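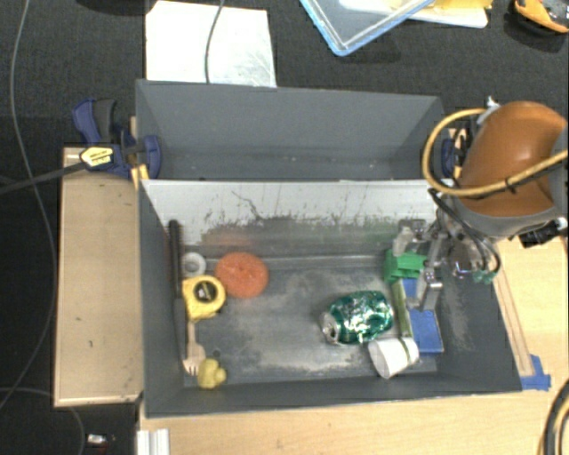
电风扇的叶子为什么在照片里变弯了?

前几天我翻手机,翻到一张夏天拍的电风扇。风扇开着,叶子转得飞快,可是照片里的叶子歪歪扭扭的,有的胖,有的瘦,有一片弯得像香蕉!我赶紧跑去看家里的风扇,三片叶子好好的,一点儿也没弯。

你有没有拍到过这种怪照片?如果你坐火车的时候对着窗外拍过电线杆,多半也见过:电线杆明明是直直站着的,拍出来却全都斜着身子,好像在刮大风。再比如坐飞机,靠窗的小朋友拍螺旋桨,拍出来的桨叶有时候会飘在半空中,跟飞机都不连着了。

这些怪事都跟相机里一个叫"快门"的东西有关系。今天我就来讲讲快门。我小时候一直以为快门就是那个按下去会"咔嚓"响的按钮,后来才知道按钮叫快门按钮,快门是藏在相机肚子里的。

快门像一扇小门

先想象一间完全黑的屋子,墙上有一扇小门。门一开,外面的光就跑进来;门一关,屋子里又黑了。

相机里面就有点像这样一间小黑屋。屋子最里面的墙上贴着一块特别的板子,叫"感光元件",名字有点难念,你可以叫它"接光板"。光落在接光板上,它就记下来:这里亮,那里暗,这里红一点,那里蓝一点。等小门关上,它记下来的东西就变成一张照片。

小门开多久,叫做快门时间。有时候开得很短很短,比如二百分之一秒,写出来是1/200秒。把一秒钟切成200份,只要其中的一份,你眨一下眼睛的工夫,它都开关好多回了。有时候也开得很长,拍星星的人会让小门开上十几秒,自己站在旁边跺脚取暖。

小门开得久,会怎么样呢?光进来得多,照片就亮。可是如果有东西在动,它就会一边动一边被记下来,拍出来糊成一条。你跑步的时候让爸爸妈妈在傍晚给你拍一张,很可能就拍到一团模模糊糊的你。

小门开得短,动的东西就来不及跑远,拍出来清清楚楚的,连溅起来的水珠都能看见一颗一颗的。不过光进来得少,照片容易黑,所以要在亮的地方拍才好。

好,到这里都不难吧?那弯弯的风扇叶子又是怎么回事?小门开得短,叶子应该很清楚才对呀。它确实很清楚,清清楚楚地弯着!

一行一行地看

秘密在于,很多手机和相机的接光板没有办法在同一个瞬间把整张画面都记下来。它是一行一行记的,通常从最上面一行开始,记完第一行记第二行,再记第三行,一直记到最下面。

就像你读这篇文章一样,先读上面的字,再读下面的字。也像复印机里那道亮光,从一头慢慢扫到另一头。

我有一台旧的Bassey相机,外壳都磨花了,我舍不得扔。它录视频的时候,一个画面有1,686行,从第一行扫到最后一行,要用1/65秒。把一秒钟切成65份,一份的时间就够它把所有的行都扫完。听起来已经快得不得了了对不对?

可是风扇叶子也很快啊。第一行开始记的时候,叶子在这里;扫到中间,叶子已经转过去一点儿了;扫到最下面,叶子又转过去一大截。相机老老实实地把每一行看到的样子记下来,再把它们从上到下拼在一起。每一行都没有说谎,只是它们看见的是不同时刻的叶子,拼起来就弯了。

这种一行一行记的办法,大人叫它"卷帘快门"。卷帘就是窗户上那种可以一点一点拉下来的帘子。我觉得这个名字起得挺好的,你想一想帘子往下拉的样子,就能记住它。

用纸和笔试一试

光听我讲可能还是有点晕,我们来做个小实验。你需要一张白纸、一支铅笔,还有一把尺子。最好再找一个人帮忙,哥哥姐姐或者同桌都行。

把白纸竖着放在桌子上。你拿铅笔,笔尖放在纸最上面的边上。让帮忙的人把尺子竖着放在纸的左边,当作电线杆。

现在你喊"开始",帮忙的人就把尺子平平稳稳地往右推,要一直保持竖着,不能歪。你呢,在纸的上边沿着尺子点一个点,往下挪一点儿,再沿着尺子点一个点,再往下挪,再点……一直点到纸的最下面。

点完了,把尺子拿开,用铅笔把那些点连起来看看。

是一条斜线吧!尺子从头到尾都是竖着的,可是你画出来的"电线杆"斜了。因为你是从上往下一个一个点的,每点一个点,尺子都已经往右走了一点。你刚才做的事情,跟相机的接光板做的是一样的。

再来一遍,这回请帮忙的人先慢慢推,后来越推越快。你猜连起来的线会是什么样子?先别往下读,画一画再说。

(画好了吗?我画出来的是一条弯弯的线,越往下越往右边拐。)

我第一次做这个实验的时候,尺子被推得太快,点了没几个点尺子就掉到桌子下面去了。所以推慢一点!

火车上的电线杆

现在可以说说火车了。火车往前开,窗外的电线杆看起来就往后跑。相机从上往下一行一行地记,先记电线杆的头,再记电线杆的腰,最后记电线杆的脚。记到脚的时候,整根电线杆都往后跑了一段,所以拍出来脚在后面,头在前面,就斜了。

有意思的是,远处的山一点儿都不斜。你坐车的时候可以注意看,近的树嗖嗖地过去,远的山好像几乎不动。山在画面里跑得慢,相机扫一遍的时间里它没挪多少,拍出来就跟平常一样。

那如果把手机倒过来拿呢?头朝下脚朝上地拍,扫的方向也跟着倒过来了,电线杆就会往另一边斜。这个我是真的试过的!去年11月8日我坐了很长时间的火车,路上没什么事做,就正着拍一张、倒着拍一张,一路拍了237张。大部分都拍坏了,有的拍到隧道,有的拍到窗户玻璃上我自己的鼻子。不过挑出来放在一起比一比,确实是一个往左斜,一个往右斜。手机横过来拿又不一样,横着的时候扫的方向也横了,电线杆有时候变胖,有时候变瘦。下次坐火车你也可以试试,记得在座位上坐好再拍,不要站到过道上去。

有没有不会拍弯的相机?

有的。有一种相机的接光板,所有的行会一起开始、一起结束,大家同时"睁眼",同时"闭眼"。这种叫"全局快门"。用它拍风扇,叶子是什么样就是什么样,用它拍火车窗外,电线杆也站得直直的。

你可能会问,那为什么不把所有的手机都换成这一种?我也问过卖相机的人。接光板要让所有的行同时停下来,就得给每一个小点都配一个能存东西的"小口袋",先把光的信息放进去,再慢慢拿出来。小口袋要占地方,做起来也麻烦,所以这种相机通常贵一些,而且在很暗的地方,有时候拍得没有那么干净。手机那么小,里面已经挤得满满的了。

不过接光板扫得越来越快,弯得也就越来越不明显。你拿家里最旧的一部手机和最新的一部手机,对着同一台风扇各拍一张,说不定就能看出来差别。

老式相机也会吗?

这个问题我喜欢,因为好多大人也答不上来。

用胶卷的老相机里没有接光板,但有不少是有两块真的小帘子的。第一块帘子先跑过去,把胶卷露出来,第二块帘子跟在后面跑过去,把胶卷盖上。如果快门时间特别短,第一块还没跑到头,第二块就已经出发了,两块帘子中间只剩下一道细细的缝,这道缝从一边滑到另一边,光只能从缝里进来。

你看,又是一点一点地记!所以一百多年前的人拍跑得很快的赛车,拍出来的车轮子也是歪的,椭圆形,往前面倾着。后来有些画漫画的人画飞快的汽车,也喜欢把轮子画成往前倾的样子,看着就觉得特别快。

你们常问的几个小问题

我的眼睛也是一行一行看的吗?
不是的。眼睛没有快门,光一直在进来,也没有从上往下扫这回事。所以你看风扇的时候,看到的是一圈模模糊糊的影子,不会看到香蕉。

为什么我拍的灯光有一道一道的黑条?
有的灯其实一直在很快很快地变亮变暗,快得眼睛看不出来。相机一行一行地记,有的行碰上灯正亮,有的行碰上灯正暗,就变成一道亮一道暗的条纹了。换一盏灯,或者把快门时间调长一点,条纹常常就不见了。

拿着手机乱晃会怎么样?
拍视频的时候快快地左右晃,画面里的房子会像果冻一样扭来扭去,大人就把它叫"果冻效应"。我没有瞎编,真的叫这个名字。晃的时候两只手抓紧,摔了可别来找我。

拍吉他的弦会怎么样?
会看到弦变成弯弯的波浪!把手机放在吉他后面或者里面,朝着亮的窗户拍,然后轻轻拨一下弦。要在白天拍,光要足。粗的弦比细的弦容易看出来。

还有一个可以自己玩的:找一支铅笔,用两根手指松松地捏住一头,上下快快地抖,请家里人用手机拍下来,多拍几张。再把手机横过来,重新拍几张。拍完以后看看哪张里的铅笔最弯,弯的方向一样不一样。我家冰箱上现在还贴着一张,铅笔弯得像一根煮过的面条。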